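July, cell 2, gripper week

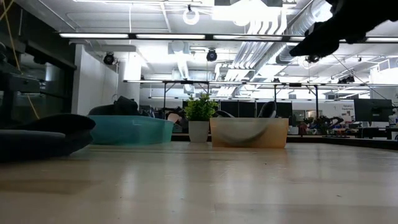

Lucyna Głowacki read yesterday's pages over lunch and wrote in the margin that I had the order wrong: the fingers come off before the wrist gets zeroed, because the weight of the fingers is part of what throws the zero off. She is right. I had it the other way around in my notes from spring and copied it forward without thinking. I've crossed it out and put the correct order below, as I did it today.

In at 7:30. Lights on, compressor left off, we don't need it for this arm. Cell 2 had been stopping on its own since the start of the week. The fault was always the same one, finger position not reached, and it always came on the close and never on the open. Yesterday it stopped four times before lunch. Celina Górecki had been clearing it from the pendant and carrying on, and she kept a list of the times, which helped. Two of the stops were over the orange bin and two were over open table, so I stopped blaming the bins.

Cycle counter said 2,328 since the last service. The sheet from Trollska says to grease the finger linkage at 2,000, so we were over. I don't know who was supposed to catch that. Probably me. The counter doesn't warn you, it just counts.

Order of work, corrected:

Arm to the park position, high and to the right of the table, fingers pointing down and left so I can get at the pads from the front. Stop button in. Key out and in my pocket. Then the gripper cable, then the four screws on the finger mount, then the fingers off as a pair. I put the screws in a jar lid. Last time I put them on the table and one rolled.

With the fingers off I powered back up and ran the wrist zero with nothing hanging on it. It came out at 104 counts. It should be 100, and the sheet allows one either way. So it had drifted four, which doesn't sound like much, but the controller checks the close against that number and if it starts out wrong it thinks the fingers are short of where they should be. I wrote the new zero, powered down, powered up, ran it again and got 100. Ran it once more because I don't trust a single reading. 100.

Then the linkage. Took the cover plate off the back of the gripper. The grease in there had gone the color of tea and was stiff at the pivot on the left finger. The right one was fine. I wiped both out with a lint-free cloth on a wooden stick and used the white grease, the tube from Osent, a very small amount at each pivot. Celina asked why so little. If there is extra it creeps down the finger and ends up on the pads, and then nothing holds. I've done that. Took me half a day to figure out why it was dropping things.

Moved each side by hand through its whole travel maybe twenty times to work the grease in. The left side was rough at first, then smooth. I think the stiff pivot was the real trouble and the drift on the zero just made it show up sooner. I can't prove that from what I did today, since I fixed both things before testing. Should have tested in between. Writing it down so I do it next time.

Pads. The one on the left finger has a worn corner. There is one set left in the drawer and Kalinowski quoted three weeks on more, so I turned the pads end for end and put them back on. That puts the good corner at the tip where it does the gripping. It's in the service notes as allowed once. I marked the backs with a paint pen so we don't do it twice.

Broke for coffee at 10:15. The Jotport man called about the monitor mount, which is a different job, and I told him to call back after lunch. He didn't.

Fingers back on. Screws in a cross pattern, snug first and then to torque. Gripper cable in last. The plug has a flat side and it goes up. I looked at the cable over its full length while I had it loose, bending it a little at a time, and found no cracks. There's a shiny patch where it leaves the wrist, where it rubs on the clamp. I turned the clamp a quarter turn to give it more room and put a wrap of cloth tape on that spot. Look at this again next month.

Then the table. I had the same things on it that the cell has been working with, the teal bin, the plant, the orange bin. They stand in a rough row across the middle and I want them there for the test, because the faults happened with them there. Lucyna would like marks put down for the bins so they go back to the same place each time. I said the arm is supposed to find them wherever they are. She said yes, but I'm testing a gripper and should only be changing the one thing. Fair. I used pencil, very light, it comes off with an eraser.

The light gave me some trouble for the camera check. The tabletop throws back a lot of glare from the fixtures overhead, and the big square light panel is bright enough to wash out whatever is near it. The bins are see-through plastic and the rim on the teal one is glossy. When the arm looks for the edge of a bin it can get a patch of glare in place of the edge. I turned the exposure down one step and the edges came back on all of the test shots. Down two steps was too far, the dark things turned into one black lump. So one step. It's saved under today's settings, and the old settings are still there if anybody wants them.

First run after lunch, 12:50. Slow speed, hand on the stop button. Close on nothing, open, close on nothing, open. No fault. Then close on the foam block, which is what we use before letting it touch anything else. Held it. Lifted, held it, put it down. Ten times. Then normal speed, same thing.

After that the program proper, the short version, 100 closes without a stop. I sat there for all of it. It's dull but the fault log only keeps the last code and I wanted to see the arm if it stopped. It got to 61 and hesitated, I got up, and it went on by itself. No code. I don't know what that was. The log shows nothing and the close time on 61 is the same as on the others, so the wait came before the close, probably the planner. Not the gripper, anyway. It finished the 100 at 2:35.

Checked the zero again warm. 100. That pleased me more than the rest of it.

Celina wants to do the next one herself with me standing by, and I think she should. She has better hands for the small screws. I told her the parts where I have gone wrong in the past:

Don't grease with the pads on the fingers if you can help it.
Don't pull the gripper cable by the cable.
Zero with fingers off (Lucyna, thank you).
Test after each change and before the next one.
Reset the counter when you are done. I nearly left without doing it.

Counter reset at 2:50. I also put a line on the wall sheet by the cell with the next grease due at 2,000, in red, and told both of them to look at the counter when they shut down and write the number next to their initials. It takes a few seconds and then we don't need to depend on my memory.

Parts to order: pads, two sets this time. Grease is good, tube is more than half full. One spare finger mount screw, the heads on these are starting to round off from being taken out so often. Ask Trollska if the newer cover plate fits our gripper, the one with the slot, so we can see the pivots without taking the back off. I asked in spring and didn't get an answer.

Still open:

The hesitation at 61. If it happens again tomorrow, turn on the long log before doing anything else.

The tape on the cable. Cloth tape is what I had. Proper sleeve would be better.

Whether the drift comes back. If the wrist reads over 101 at the end of the month then something is loose inside and it goes out for repair, and we'll be without cell 2 for however long that takes. I would sooner know early. I'll read the zero every morning this coming week, fingers off the first day and on the others, and write both kinds in separate columns so they don't get mixed up.

Swept up, put the jar lid back in the drawer, pencil marks left on the table for tomorrow. Arm parked, stop button in, key on the hook. Out at 4:20. My neck hurts from looking up into the gripper. A little mirror on a stick would do it, I think there's one in the car.

Contact | Copyright, all entries by the author | Back to top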